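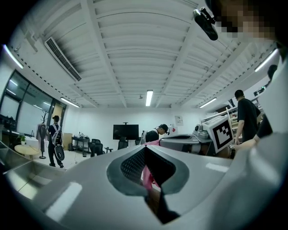

Clarkimow Handheld Gripper, Wide-View Model

The Clarkimow is a hand-held gripper tool for recording manipulation work without a robot arm. The operator holds the tool and performs the task directly, and the wrist camera records the motion from the gripper's own point of view. The same jaw set can then be mounted on an arm, so that recordings and playback share one geometry.

Wostcombe Automation supplies the Clarkimow to laboratories and evaluation rooms that need to compare grippers, cameras and controllers under like conditions. This page covers the standard configuration, the results of our own comparison trials and the terms on which evaluation units are lent.

Standard configuration

Body: one-piece plastic shell, grey
Jaws: parallel, two fingers, with replaceable soft pads
Camera: wide-angle, fixed focus
Trigger: mechanical, spring return, right or left hand
Power: external battery pack, worn by the operator
Recording: on-board storage, with transfer by cable
Arm mounting: adapter plate, ordered separately

The camera position is set at the factory. It should not be adjusted in the field, as any change will invalidate the calibration file supplied with the unit. Customers who need a different viewing angle may order the alternate bracket, which comes with its own calibration file and a label stating the angle.

Suitable materials

The standard pads were designed for cloth, cardboard, light plastic packaging and small rigid parts. Cloth is the most demanding of these. A folded towel or a thin garment will slip from a hard jaw at the first change in direction, and a jaw that closes too firmly tends to pick up two layers where one was wanted. The soft pads reduce both problems but do not remove them. For very thin fabric we recommend the narrow pads.

The tool is not suitable for sharp objects, hot surfaces or liquids in open containers.

Comparison trials

Before release, the Clarkimow was tested against two other units: the Phùng two-finger gripper and the earlier Dovwood tool, which many of our customers still have in service. All three were used on the same set of tasks by the same operators. The tasks were lifting a single cloth from a pile, draping a cloth over an edge, moving a small box to a marked position and closing a flap.

A total of 500 trials were recorded for the Clarkimow. Of these, 413 met the acceptance standard on the first attempt. The remaining trials were reviewed one at a time, and most of the failures fell in the cloth lifting task. Failures in the box task were few and were nearly all due to a poor approach angle, which improved with practice.

The Phùng unit gave a stronger hold on rigid parts and is the better choice where the work is mainly boxes and trays. It is also heavier, and operators reported tired wrists sooner. The Dovwood tool remains easy to use, but its camera sits closer to the jaws and loses sight of the workpiece when a large cloth is lifted.

Full trial records are available to customers on request. They list the task, pad type, lighting condition and result for every recorded attempt.

Lighting and room conditions

The wide view takes in a good deal of the room as well as the workpiece. Ceiling lights and windows will often be in the picture, and exposure should be set with this in mind. We advise the following:

- Set exposure by hand and keep it fixed for the whole session.
- Keep blinds in one position until the session is complete.
- Place fiducial markers flat on a stable surface, away from direct glare.
- Wipe the lens with a dry cloth before each block of recordings.

Glossy gripper surfaces can reflect light back toward the lens. A matte cover for the shell is offered as an accessory and is recommended for rooms with strong overhead light.

Controllers

The Clarkimow works with the Wostcombe desk controller and with most controllers that accept a standard timed video stream. The desk controller adds live preview, automatic naming of files and a warning when a marker is lost for longer than a set period. Customers using another controller should run the supplied timing check first. If the measured delay is not steady, contact the support desk before collecting any data - delay that changes during a session cannot be corrected afterward.

Care and service

Pads wear with use and should be inspected at the start of each working day. Replace them as a pair. The trigger spring requires no oil. Units returned for service are recalibrated and sent back with a new calibration file, and the old file should then be deleted from all controllers.

Evaluation loans

Qualified organizations may borrow a unit for 23 working days. The loan kit contains the gripper, one battery pack, both pad types, a printed marker set and the arm adapter plate. Up to 15 kits are in circulation at one time, and requests are filled in the order received. Loan requests for the fall term should reach us by the end of August.

The borrower is responsible for return shipping and for any damage beyond normal wear. Recordings made during the loan belong to the borrower - please copy them off the unit before return, as all storage is erased on receipt.

Related items

Narrow pad set
Matte shell cover
Alternate camera bracket with calibration file
Arm adapter plate
Wostcombe desk controller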